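Setting Up a Playoff Pick'em Pool Your Friends Will Finish

I've run the Pivari pool every winter since college, and every year I get the same emails asking how I set it up. So I'm finally writing it all down in one spot. You don't need to know much football for this. You need a spreadsheet and a little patience with people who send their picks in by text at 12:55.

Start with the size. Mine has 20 entries and I wouldn't go much bigger the first time out. With a bigger crowd you spend the whole weekend chasing people, and you miss the games.

Next, pick your format. Straight winners is the easiest, and it's fine for an office. I like confidence points better. Everyone picks a winner for each game, then ranks those picks. With six games in the wildcard round, your surest pick is worth 6 and your shakiest is worth 1. Get it right and you bank the number. Get it wrong and you get zip.

Now make the sheet. Put the games across the top and the names down the side, and give every game 2 columns, one for the pick and one for the points. Add a total at the far right. I also keep a separate tab for each round — wildcard, divisional, conference, the big one — and a front tab that adds them all up. Name your tabs the same way every year or you'll break your own formulas (ask me how I know!).

Set your deadline at kickoff of the first game of the round and don't budge. I let one guy slide years ago and heard about it until June. If somebody misses the deadline, they get the home team in every game, with the points assigned left to right across the sheet. Write that down before the playoffs start and send it to everybody.

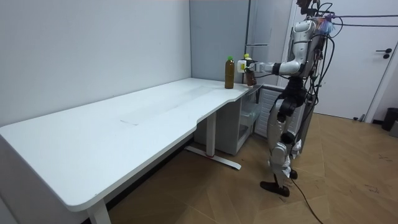 Hoani wrote in after I posted my rules last season and said the points should go up each round, otherwise whoever has a hot wildcard weekend can coast. In the Hoani version you multiply by the round, so divisional picks count double, conference picks triple, and the final game four times.

I tried it, and I'm sold. There are fewer games every week, so without the multiplier the later rounds hardly matter. The formula is easy too. Put the multiplier in one cell at the top of each tab and have the total column point to it. Don't type the number into every row, because you'll want to change it someday.

Then there's the tiebreaker. Most people use total points in the last game, and that works okay, but we kept getting folks who all guessed about the same thing. We switched to combined passing yards for the final, both teams, closest guess wins. Last time the winning guess was 393 and the runner-up was just a few yards worse. People were yelling over a kneel-down!

If you want something longer, use combined passing yards for the whole conference round. A friendly rival pool over in Stedmont adds up every yard of offense in both games, rushing included, and their number came out to 1,543 one year. Too much adding for me, but they love it.

When the round locks, paste everyone's picks into the sheet and send it out before kickoff, so everybody can see what everybody else has. Then update after each game if you can stand to. I use Flokbridge for the group messages and it does the job, though a plain email works just as well.

One more thing on the sheet: lock the cells once picks are in. Give everyone view access and keep the editing to yourself. Save a copy of each round under a new name, too, in case you sort one column without the others and scramble the whole pool. I did that during halftime of a divisional game and it took me over an hour to put it back together.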